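Oktober, kurz vor Mitternacht

Seit Stunden sollte ich schlafen, aber ich bin bei »Zimberg« auf Seite 139 und damit genau an der Stelle, an der ich mit neunzehn aufgegeben habe. Damals hielt ich die Steinarsdóttir für langweilig. Heute halte ich mich mit neunzehn für langweilig, was auch keine Erholung ist. 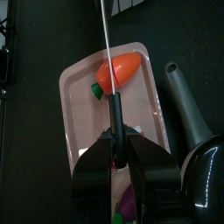
Spielzeugkarotte auf rosa Tablett

Im Regal stehen ungefähr 50 Bücher, die ich noch einmal lesen will, und davor liegt ein Stapel, den ich noch nie gelesen habe. Der Stapel schaut vorwurfsvoll. Das alte Exemplar hat Unterstreichungen von mir, durchweg an den falschen Stellen, einmal mit »Ja!!« am Rand — neben einem Satz über Fahrpläne.

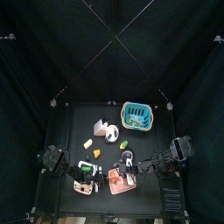 Inora schrieb mir gegen zehn, man solle ein Buch nie zweimal lesen, das erste Mal sei schließlich schon geschenkt. Sie hat »Stekudano« allerdings viermal gelesen und zählt das als Ausnahme. Ich habe ihr den Fahrplansatz geschickt.

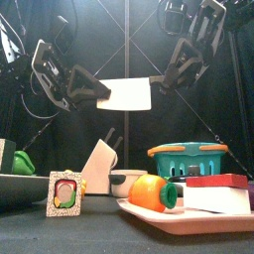 Klingt doch schön, antwortete sie, und ob ich ihr das Buch leihen könne, wenn ich durch sei. Noch 14 Kapitel. Ich lese jetzt zwei davon und lüge morgen über die Uhrzeit.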